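Sorting helper wanted, Saturdays, Trenura makers' workshop

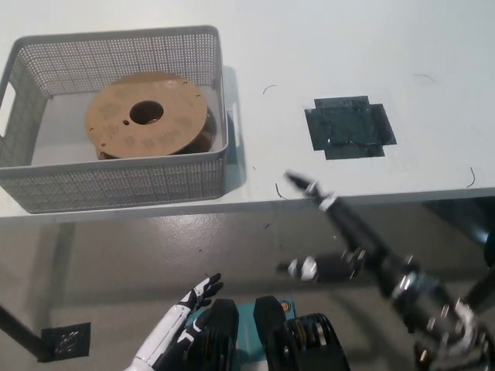 An empty spool in the grey basket, next to the taped cross on the big table.

Hello! I'm Skye Baxter, I look after the materials side of things at Trenura, and I need another pair of hands.

If you haven't come across us, we're a shared workshop above the old dairy on Carnegie Lane. People come in to print, sew, mend, glue and generally make a mess, and they leave behind a steady trail of bits. My job is the bits. Empty spools, ends of tape, odd screws, cardboard tubes, half a packet of something that was going to be useful one day. I love it, I really do, but I've been doing it on my own since Rhona Guthrie moved to the front desk and I'm getting behind.

So I'm after someone for Saturday mornings, three hours, paid, starting as soon as we find the right person and running to the end of May. After that we'll sit down and see if we both want to carry on (I hope we will).

What you'd be doing

Mostly sorting. Things come to the white table in baskets and we go through them one basket at a time. The taped cross on the tabletop is where you put whatever you're dealing with, so that the next thing stays in its basket until you've made up your mind about the last one. It sounds fussy and I thought so too when Elspeth Dow first suggested it, but I'm a convert. Before the cross I used to have nine things on the go and a cold cup of tea somewhere underneath them.

Cardboard spools are a big part of it. We get through a lot of filament and the empties pile up like you wouldn't believe. The flat cardboard ones go three ways: the clean ones get kept for winding ribbon, cord and fairy lights, the battered ones go for recycling, and a few go to Shona Dunbar's Thursday group, who turn them into cake stands and small wheels and once a very decent clock. You'd check each one over, pull off any leftover strand, and put it in the right pile. If there's still a good length of filament on it, it goes back on the shelf by the printers with a label.

Then there's wiping down. Short bits of stray filament get everywhere, and so does hair and thread and fluff, and on a white top you see every last wisp. I do the table before we start, once in the middle and again at the end. The tape gets redone when it starts to lift or wrinkle too badly. You'll find out quickly whether you're someone who minds this kind of work. I find it very soothing with the radio on.

The baskets need a proper rinse now and then too. The mesh ones with all the little square holes are brilliant for letting dust drop through, and a pain to clean, so I do them in the big sink with an old toothbrush. You'd be very welcome to bring a better idea.

Last thing: a bit of writing down. We keep a notebook (paper, with a pencil on a string) of what's come in and where it went. Last year we passed on 831 empty spools, and I only know that because of the notebook. I was so chuffed I made everyone look at the page.

Who I'm looking for

You don't need to have used a printer or a sewing machine or anything else in the building. You do need to be happy on your feet for a good stretch, able to lift a full basket by its handles, and all right with a job where the pile is back again next week. I'd like somebody who'll ask before binning something odd. I'd also like somebody who talks a bit, as it's a long morning otherwise, but if you're the quiet sort please don't let that put you off. I can talk enough for two.

You must be 16 or over. If standing is difficult, tell me and we'll sort out a stool and swap a few jobs about. The workshop is up one flight of stairs and there's a lift at the back by the bins.

The practical bits

Hours are 10 till 1 on Saturdays. Pay is £10 an hour if you're under 18 and £11 if you're 18 or over, paid monthly. Tea, coffee and biscuits are free, and you'd get a members' pass as well, so you can come in and use the place on open evenings. The 59 bus stops right outside. There's parking but it's tight and I wouldn't bother.

We close for the Easter weekend and you won't be expected in then.

How to get in touch

Please send me a few lines about yourself, no CV needed unless you've got one you're proud of. Tell me when you could start and, just because I like to know, what's in your messiest drawer at home. You can leave a note at the front desk with Rhona, or use the contact form on the Trenura page and put "Sorting" at the top so that it reaches me and doesn't go to Sheena Rankin, who does the room bookings and has enough post already.

If you'd like to see the place before you decide, come up any Saturday after eleven and I'll show you round. I'm usually at the white table, and the kettle's on the shelf behind the door.

Posted 17 January 2022. The advert stays up until the job's filled.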